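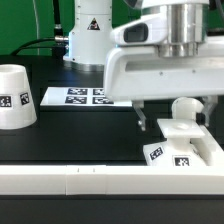 Getting steady object poses from marker tags

When I started with tags I assumed the detector would do all the work, and I lost most of an April to that idea. So let me take you through the setup we use at Plikwood now, slowly, and with the mistakes left in.

Start with the tag list. Every printed tag gets its own ID in a plain text file, along with its size and which part it belongs to. Measure the black square with calipers and type in what you measured, even if the drawing says something else. Our printer shrank one sheet just enough to push every pose toward the camera, and it took Thịnh Âu a whole afternoon to find it.

Next, group the tags. A part with two tags on different faces should be one body in your config, with each tag's offset from the part's origin. The solver can then use all the corners together, and when the gripper comes down and hides one face you still get a pose from the other. The same goes for a flat card with a two-by-two grid – treat it as one board and let it be your table reference.

Now the camera. Keep it fixed, lock the exposure, and run the calibration with the arm's lights on as they will be later. I take 34 views of the board, tilted every way I can manage. If the reprojection error looks bad, throw out the blurry views before you touch anything else.

Then comes filtering, where I'd ask you to be patient! A single small tag seen nearly head-on can flip between two tilts from one reading to the next. We keep the last 12 readings, drop any that jump more than 22 degrees from the median, and average what's left. Pause the filter while the arm is carrying the part, or the pose will lag behind the hand.

Last, send the pose to the planner in the robot's base coordinates and have it stop well above the part on the first try. Jog down by hand from there. If you're off by the same amount at every spot on the table, go back to your camera-to-base transform. If the error changes as you move, check the tag sizes again.

Updated 2018-06-07 with Sang Ninh's filter settings.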